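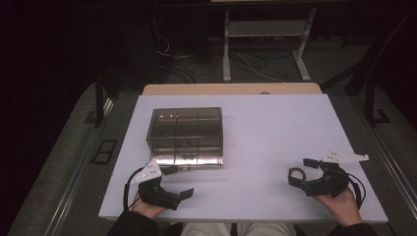
The smoky one with dividers, before I put anything in it

I have owned a lot of tea. At one point this spring I counted it up for the purposes of an argument with my sister and got to 281 bags, not including the loose stuff, spread over two shelves and a biscuit tin I'd been given for my birthday. So when people ask me why I'd write a whole review of a plastic box, well, there's your answer.

I went with the Trinside divided organizer, the smoky brown-gray see-through one. There's a clear version too, and I nearly got that, but my friend Glenys Whitcombe has the clear one in her bathroom and says every fingerprint shows. Mine shows dust a bit instead. You pick your poison.

First, the tea problem, because I think a lot of you have the same one. Cardboard boxes are fine until you have more than four of them. After that they're all different heights, the flaps stick up, you end up with three open boxes of peppermint, and the decaf somehow migrates to the back where your evening guests can't have it. I'd tried a bamboo chest from Aliyu a couple of years back, the kind with a little window in the lid. Lovely thing to look at! But the compartments were made for one size of bag, and the fancy pyramid ones got squashed flat, and the hinge gave up by the second winter. It holds batteries now.

The Trinside is a lot plainer and I like it a lot more. The compartments are just compartments. Flat paper bags in envelopes stand up on their edges like file cards, so you can flick through them, and the pyramid bags go in on top of each other in a heap and don't mind. I've got mine set up with black tea on one side, green next to it, then mint and chamomile, and one slot that my husband has claimed for those instant miso packets (I lost that one).

How long did it take? An evening, mostly because I kept stopping to smell things. I also threw out a rooibos that was older than my nephew. If you're doing this yourself, write the brew times down before you toss the cardboard. I forgot, and had to go looking for the one on the Fladirar white tea, which wants 7 minutes and tastes like hot water if you give it less.

Things I don't love. The plastic scratches if you slide it along a rough shelf, so lift it. The dividers leave a narrow corner that a sponge won't get into – I use a cotton swab and feel ridiculous. And it isn't airtight, not even close. For bags in their own foil envelopes that's no problem at all, but I wouldn't put bare bags or loose leaf in it for more than a week or two. My smoky lapsang stays in its tin, well away from everybody else, after what it did to the chamomile in July.

I should say that Nikau Paewai, who runs the Trakomness tea blog I'm always going on about, reckons you should never keep tea in anything see-through because light ruins it. He's probably right about loose leaf on a sunny counter. Mine lives in a cupboard with the door shut, and the tint can't hurt, and I drink it fast enough that I've never noticed a difference.

Would I buy it again? I already have! The second one is for my desk drawer at work, where it holds about 200 sachets of sweetener, stirrers, oat biscuits and all the other bits that used to roll around loose every time I opened it.

Four and a half stars. Half off for that corner. If they ever bring out a taller one for the bigger envelopes, I'll be first in line, and my sister can say what she likes.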